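Chapter 4
Daylight Before Lamps

In this chapter: where daylight goes once it gets indoors, how to sketch a light map, what blinds do to a room, choosing a spot for a table. You'll need the floor plan you drew in Chapter 3, a pencil, and a soft eraser.

I used to begin this course with lamps. Lamps are fun, people have opinions about them, and you can pass catalogs around the room and get everybody talking in the first ten minutes. Then one November a student asked me why her kitchen felt gloomy with five lights on, and I gave her a long answer about bulbs. She was very polite about it. A week later she brought in her floor plan and I saw that her one good window was behind the refrigerator. So now we start with windows!

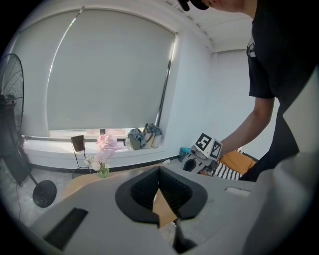 Melaniia Maksymiv
Chapter author and lead instructor, Room Planning, Walska Evening School

Let me get one piece of vocabulary out of the way. When I say daylight I mean all the light that comes in from outdoors, and when I say sunlight I mean only the direct beam, the kind that puts a bright patch on the floor and makes the cat move every half hour. A north-facing room in a place like ours can have lots of daylight and hardly any sunlight. Students mix these up all the time and so do people who sell apartments (draw your own conclusions).

Daylight falls off fast as you walk away from the window. Much faster than you'd guess, in fact, since your eyes adjust while you walk and hide the drop from you. When I was planning my own workroom I borrowed a light meter and took a reading on the windowsill at noon, under an even white sky. It said 1,191 lux. Then I put the meter on my desk against the back wall, where I'd been happily working for years, and got 32. I took it again because I didn't believe it. I had been squinting at fabric samples in that corner and blaming the fabric.

You don't need a meter for this chapter. If you have one, wonderful, use it, but a sheet of plain white paper and a bit of patience will do. Hold the paper flat at table height and look at it near the window, then in the middle of the room, then at the far wall. Give your eyes a minute at each stop. Mark the plan with light pencil shading: none where the paper looks bright, a little where it looks soft, more where it starts to look gray. You have just made a light map, and it's going to be messy, and that's fine.

A few things will change your map more than you expect.

The height of the window matters more than its width. A tall window throws light deeper into a room, and the top part does most of that work, so a heavy valance across the top can cost you a lot even when it's small. My grandmother had a beautiful one with tassels and sat under a reading lamp all day long.

What stands outside matters too. Crouch a little at the back of your room and look out. Can you see any sky? If all you see is the building across the street, that part of the room is living on bounced light, and it'll feel dull no matter how big the glass is. I draw a line on the plan where the sky disappears. We call it the no-sky line, and you'll use it again in the exercises.

Then there are the walls and the sill. Pale surfaces next to the glass pick up light and pass it along. Dark ones keep it. I once talked a friend into painting only the side walls of a deep window opening, a job that took her one afternoon and most of a leftover can, and she called me up that evening to complain that now she could see the dust.

And blinds, oh boy. People think of a blind as a switch, up or down, but fabric comes in every grade from nearly sheer to blackout. A light-colored roller blind that lets some light through turns the window into one big soft panel. You lose the view and you lose brightness, but glare goes away, and for some jobs that's a good trade. A student of mine, Yi-chun Liu, tried three sample fabrics from Filura on the same window for her term project, and her favorite on the swatch card turned out to be her least favorite by the second day. Always hang the sample in the window. A swatch on a table has light falling on it, and a blind has light coming through it, so you're looking at two different things.

One warning about mounting. A roller blind hung inside the opening usually leaves a thin strip of light down each side. In a living room you'll never care. In a bedroom facing a streetlight you'll care at three in the morning.

Now for the question I get asked most, which is where to put the table. My usual answer is close to the window and a bit to the side, so light comes across your work from the left if you're right-handed and from the right if you're left-handed. Facing the glass head-on is pleasant for breakfast and tiring for reading. Turning your back to it puts your own shadow on the page. I like almost 40 inches between the table edge and the wall so a chair can slide out and someone can still get past, though in a tiny room you take what you can get.

Round tables are easier on this score. You can shift your chair a little as the day goes on and keep the light where you want it, and there's no corner jabbing at people on their way to open the blind.
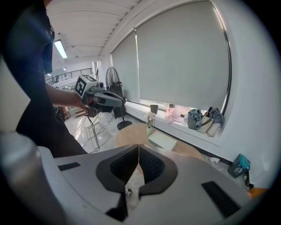

Nusrat Mollah wrote in the margin of my draft that all of this assumes you get to choose, and that in her place the radiator, the door, and the only outlet had settled the matter before she moved in. She wanted to know what a renter is supposed to do with a light map once it's drawn and nothing can be moved.

Fair point, and I rewrote the next section because of it. Even with the furniture stuck where it is, you can move the activity. Peel the potatoes at the bright end and pile the mail at the dim end. Swap which chair is the reading chair. A mirror on a side wall near the window can help as well, so long as you check what it reflects before you hammer in the nail (mine reflected the coat rack for a whole winter).

Before you go on to Section 4.1, please do the following.

Draw a light map of one room you use every day, with the blinds or curtains the way you normally keep them.

Draw it again with everything fully open.

Mark the no-sky line on both.

Write down, in a sentence or two, where you sat yesterday evening and what you were doing. We'll come back to that sentence in Section 4.3, so keep it with your plan.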